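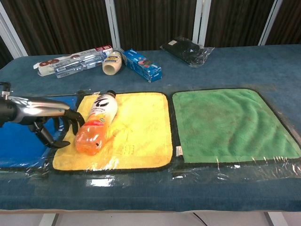 I have a drawer full of things that promised to make me drink more water. There's a bottle with the hours of the day printed down the side, a rubber band system (you move one band per refill, which lasted until the cat found the bands), and a tin of powder called Stonetti that tastes like a melted popsicle and costs more per serving than a decent cup of coffee. So when my brother-in-law started telling me over dinner that I was "chronically under-hydrated," I was already in a bad mood about it.

His evidence was that I get tired in the afternoon. I'm fifty-one and I get up at five. I think we can explain the afternoon without electrolytes.

Still, he sent me a link, and the link had a quiz, and I took the quiz. It asked my weight, how often I sweat, whether I ever feel foggy, and whether I crave salty snacks. Who doesn't crave salty snacks? I answered as truthfully as I could and was told that my hydration score was 29. It didn't say out of what. Underneath was a button to buy a starter box from a company called Fikari, forty dollars for a month, cancel any time.

I went back and took it again as a different person. This one never sweated, was never foggy, slept nine hours and had no feelings about pretzels. That person needed the starter box too.

I'm not saying nobody needs this stuff. If you're running a long race in the heat, or you've been sick for two days and can't keep anything down, salt and sugar in water is a fine old idea and it works. My grandmother made it in a jug. What bothers me is how it got from there to me, a woman who sits at a desk and walks a slow dog.

The way it's sold now, thirst is a kind of failure. You'll have heard the line that by the time you feel thirsty it's too late. Too late for what? I've been thirsty thousands of times. I had a drink and then I wasn't thirsty. It's one of the few systems in my body that still works the way it did when I was ten.

Then there are the eight glasses. I tried once to find out where that number came from and gave up after an evening of articles all quoting each other. None of them could agree on how big a glass was, or whether coffee counted, or soup. I eat a lot of soup.

Anyway, I decided to give the Fikari box a fair try, partly so I could say I had. Here is what I wrote down, more or less.

First week: mango. Too sweet. I was up twice a night, which did nothing for the afternoon tiredness. My brother-in-law said this was my body adjusting.

Second week: something called citrus calm. Not bad cold. I felt exactly the same, except that I'd started thinking about my own urine far more than is healthy for anybody. There's a color chart in the box. I had it stuck on the fridge until my daughter brought a friend home.

Third week: I forgot it for four days in a row and only noticed when I went to look for the scissors. I had not been foggier. I'd been in a pretty good mood, if anything, though the weather had turned and I don't want to make the same mistake they make and give the credit to whatever I happened to be swallowing.

I never did a fourth week. The rest is in the drawer with the Stonetti.

Canceling took longer than the trial did. "Any time" means any time you can find the page, and then it offers you half price, and then it asks if you're sure you want to give up on your goals. I didn't have goals. I had a brother-in-law.

I told all this to Montri Chantharasri, who coached my daughter's swim team for years and has watched more kids drink more brightly colored liquid than anyone I know. He was kinder about it than I am. He said the kids who like the taste drink more, and that's all he ever wanted from the bottle. For the ones who didn't like it he kept a cooler of tap water at the end of the lane, and he couldn't have told you from the times which kid drank which. That isn't a study and he'd be the first to say so. It's still better than my quiz.

A couple of you wrote after my post on the Brito sleep ring to say I'm against everything. I'm not. I like my dentist and I've come around on the air fryer. I'd just like somebody to show me what happens to the people who don't buy the thing, and the companies never seem to have met any of those people.

If one of these powders has made a real difference for you, tell me in the comments, and tell me what else you changed that month. I'll read all of them. And if anyone wants three flavors of Fikari, opened but clean, I can leave it on the porch.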